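# Hand-held grippers: pads, spares and what to budget

**Tosov** wrote on 10 July 2020:

We need to put in an order before the end of August and I'd like some opinions first. The job is small household items, mostly jewellery and hair accessories, picked up and sorted on a table. Two people, each with a hand-held gripper, working at the same table.

My list so far is two hand-helds with two fingers each, a spare set of pads for both, and a case. The quote is £1833 without the spare pads. The pads are £80 a set. My manager wants to know if we can drop the spares.

**Olisside_lab** replied:

Don't drop the spares. Pads are the first thing to go on ours. Beads with sharp drill holes chew the surface, and then thin cord starts to slip. We change a set after nearly 107 hours of use. If you work every day you'll be through the first set before the autumn.

I'd ask the supplier about slim fingers too. Wide jaws are fine for anything puffy, but they're poor for a bracelet lying flat on the table.

**Cletus Nguyen-Tran** replied:

I disagree about buying spares up front. We bought 8 sets in one go and most of them are still in a drawer. The jaw design changed the next year and the old pads don't fit the new fingers. Buy one set, see how long it lasts, then order again. Delivery from our supplier is about a week.

I agree on the slim fingers, but check whether they share pads with the wide ones. Ours don't, so that's two lots of stock to keep.

**Olisside_lab** replied:

A week is fine if you can stop for a week. We can't. One spare set for each tool is £160, and that's less than a lost day for two people.

**Ridgeway** replied:

What are you putting the items on? We spent all the money on the tools and none on the table, then found that small beads vanish on anything dark. A plain pale top is worth paying for. Get a few shallow trays or boxes as well, pale inside.

Also leave room in the budget for sample items. They break, strings snap, and you can't always get the same one again.

**Tosov** replied:

The table is already pale and we have a box on it for the small stuff. Samples come out of a different budget. I hadn't thought about whether the two finger types share pads, so I'll ask.

The mix is one wide pair with blue pads and one with long slim fingers. Typical items for us are a braided piece with beads and puffy fabric at the top, and a thin beaded strand.

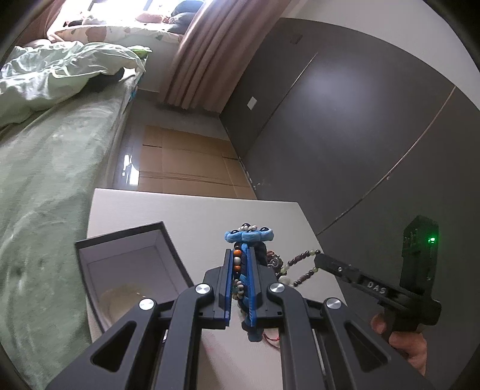

## Follow-up on the quote

**Tosov** wrote:

The supplier says the pads are not shared between the two. I've asked for one spare set of each and taken the case off to make up some of the difference. The order goes in next week.

**Cletus Nguyen-Tran** replied:

Sounds reasonable. I'd have kept the case.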